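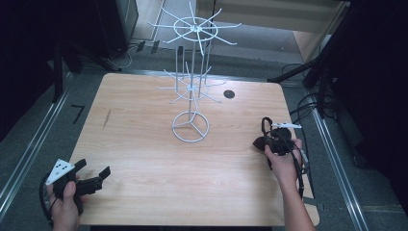 White wire spinner rack on a light wood table

Hit-and-run case in Stotthorpe: who else went to the hearing?

By Gladys Cuervo
Wednesday, July 17, 2019
4 min read
127 shares | 8 comments

gladys_c
I sat in on the sentencing for the Golob Street hit-and-run this morning and I'm still buzzing from it. I've lived in this county most of my life and never once walked into a courtroom! For those who missed it, the driver clipped a cyclist in April, kept going, and was picked up when a delivery driver from Skuler handed over his dashcam video. He pleaded guilty to leaving the scene. The cyclist has a plate in her collarbone but is back riding, and she read her own statement, and she was so good. Clear, calm, no notes by the end. He got four months in county plus two years of no license.

demyd_d
Thanks for writing this up, I wanted to go and couldn't get off work. Four months seems light to me. He drove home and put the car under a tarp.

gladys_c
The judge brought up the tarp! She spent a good while on it. She said stopping is the one thing the law asks of everybody, and that he'd had the whole length of Golob Street to think it over.

Maritza L
I'm going to disagree with Demyd. First offense, guilty plea, and the license part is what will hurt. He works out past Plerkatden and there's no bus. I'd take a long suspension over a long jail stay any day if it keeps him off the road.

demyd_d
People drive on suspended licenses all the time, Maritza. My cousin got rear-ended by one.

Maritza L
Sure, and then they get the jail time. That's how it's supposed to work.

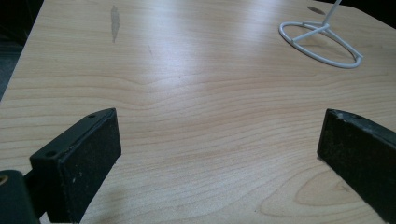

Grain in the tabletop, close up

ccondori
Can we talk about the dashcam guy? Love that he pulled over, called it in and waited with her until the ambulance came. Does anyone know if the county does some kind of thank-you for witnesses?

gladys_c
Yes!! He was there in the second row and the cyclist hugged him in the hallway after. I didn't hear anything about an award but I'd sign a letter in a heartbeat.

edith.urrego
I was two seats down from you, Gladys, I think, green jacket? One small fix: the suspension starts when he gets out, so it runs after the jail time and not alongside it. The clerk read that part pretty fast.

gladys_c
That was me! And thank you, I missed that completely. Come say hi next time.

demyd_d
OK, that does make me feel a little better about it. Still think four months is light.

ccondori
So is the restitution settled? Her bike was totaled, from what I heard.

edith.urrego
Separate hearing, no date yet. The prosecutor asked for the bike and the medical bills. The defense wants to see the receipts first.

Maritza L
Post when there's a date, I'd like to go to that one. Is parking behind the courthouse free?

edith.urrego
Free for two hours, then they ticket. Use the lot on the Plerkatden side, it's a nice walk over.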